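The Banana Problem

September again, so the Flallstead robot club is back at it, and Jabari Lukumay has decided we are doing kitchens this term. Our team is Hirow. The task is banana pickup, worth 5 points, and the thing is plush, half peeled and floppy in all the wrong places. 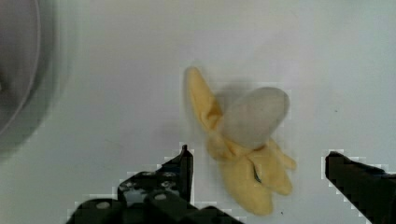 What the arm does all evening

It practices. Settimio Fiore wants 200 tries logged before we change any code, and I got to 64 before my patience went. I had opinions about gripper speed — strong ones — and wrote them in the margin of the log. 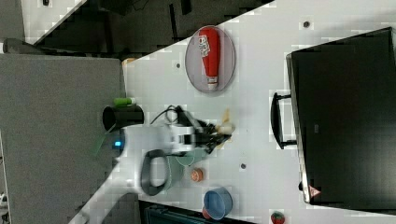 The other team, Dauda, is using a slower approach and is being very calm about it. I find this annoying.

Setting the table

Jabari likes a cluttered counter, so the pretend groceries go everywhere and the banana can end up by the toaster oven.
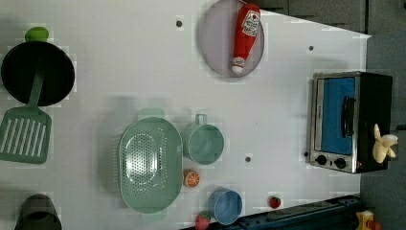 Still to do

Fix the log. Charge the laptop. Apologize to Dauda.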